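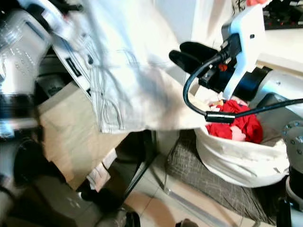
Two Arms and a Laundry Bag: Photos from the Nava Build

Nava is the two-armed laundry robot we have been putting together at Brovside, the shared workshop in Cumemthorpe, since June. The goal sounds small when you say it out loud. Take clothes out of a bag, one at a time, hold them up, figure out what they are, and put them down folded. We picked laundry because everyone in the shop has some, and because cloth is such a wonderful pain to work with! A wooden block stays the shape you left it. A T-shirt has other ideas the second you let go.

The rest of the album will go up as we get it sorted, so for now it's one picture and a lot of notes, grouped by the part of the build they belong to. If you only care about the grippers, skip down, we won't be hurt.

JEANS DAY

Pale denim, held up by the waist end, with the legs hanging down and the right gripper over the laundry bag. We love jeans as a test piece. They're heavy for their size, the seams give the vision code something to grab onto, and the belt loops are perfect for snagging a fingertip if your approach angle is lazy. The bag has the red stuff in it, which is next on the list.

THE FINGERS

Black, rounded at the tips, and the fourth shape we have tried. The first set had square corners and they caught on every knit we gave them. The second set was fine on towels and hopeless on anything thin. The rounded ones slide under a hem much better, and they don't leave a dent in the fabric. Next up is a softer pad on the inside face. We have a sheet of silicone waiting on the bench and a big disagreement over how thick to cut it.

CABLES (SORRY, MORE CABLES)

You'll spot the loop of black cable coming out of the gripper housing. That slack is on purpose. With a shorter run, the wrist could only get through part of its turn before the plug took the strain, and we lost a whole evening to a fault that came and went whenever the arm reached across the mat. Leave yourself a loop. Then tie it down somewhere sensible so it doesn't wander into the clothes. (Still working on that second part.)

THE MAT

The gray mat with the grid is one of my favorite cheap upgrades. It goes straight on the tile, so the bag doesn't skate away when a finger nudges the rim, and the faint lines make it easy to put things back in the same spot between runs. We mark the bag position in grid squares in the log now, and the results got a lot easier to compare.

THE BAG

White fabric, soft sides, rolled rim. We started out with a stiff plastic hamper, and the arms did great with it, but a hamper is too kind. A soft bag slumps, the opening changes shape, and a pair of pants on top can hide everything under it. If Nava can pull one item from a bag like this without dragging out three more, we will be very happy people.

SOFTWARE, FOR THOSE WHO ASKED

The arms run on Konerora, our own pile of control scripts, which has grown from one file into something with actual folders. Right now we have 775 recorded picks, and we'd like to reach 3000 before we retrain. A practice session is 80 picks, then everybody stops for coffee and the motors get a rest. The longest clean streak so far is 32 in a row, all hand towels, and yes, there was cheering.

WHAT'S NEXT

Socks. We have put off socks for as long as we could. They're tiny, they hide inside other things, and pairing them is a whole separate problem that I can't wait to get into. After that we want to raise the arms a little so long pants clear the floor with more room to spare, and redo the finger mounts so they swap without tools.

Come by the shop in the evening if you'd like to see Nava run. Bring something to fold! Old button-down shirts are especially welcome, the bigger the better, and please empty the pockets first. We found a guitar pick in the wrist joint last month and it took ages to get out.

Contact the Nava build group at Brovside, Cumemthorpe | © Brovside workshop members | Back to top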